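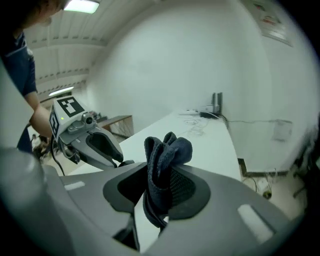
Navy cloths keep coming out linty and crumpled – what am I doing wrong?

Sigrún Laxdal
Got a pile of dark navy cloths, cotton I think, tags are gone. Every time they come out of the dryer they're bunched up in a ball and covered in gray fuzz. Folding them is a pain, they never lie flat again. Washing on warm with everything else from the kitchen, towels included. Regular powder. Spin is set at 1,000. Do I need to iron these?? Really don't want to iron these. Also is the color going to go if I keep this up, two of them look kind of chalky on the creases already.

brekimel_basement
Towels. It's the towels. Terry sheds on everything dark. Wash the navy stuff seperately, cold, inside out if there's a hem side. Chalky creases is probly powder that didn't dissolve – switch to liquid or run an extra rinse. Spin down to 600 if your machine lets you. Then take them out right when it stops, don't let them sit in there overnight like I do. Snap each one hard by two corners, fold in half, smooth with your hand, fold again. No iron. I stack mine with a heavy cutting board on top for an hour and they're flat enough for a drawer. Clean the lint screen too, obviously.

Kelemen
just buy gray ones

Civedholm Annie
Agree on the towels, not so sure about the low spin. Mine took forever to dry after that and smelled a bit. I leave it high and hang them over the shower rail while still damp, edges lined up, pull the corners straight. Half cup white vinegar in the rinse helped with the chalky look but NOT with bleach, ever. If a crease is really set in, wet it again and start over, rubbing at it dry just makes a pale line. Had one go like that in September and it never came back. For fuzz thats already on there, a damp rubber glove works better then the sticky roller. Wipe one direction only.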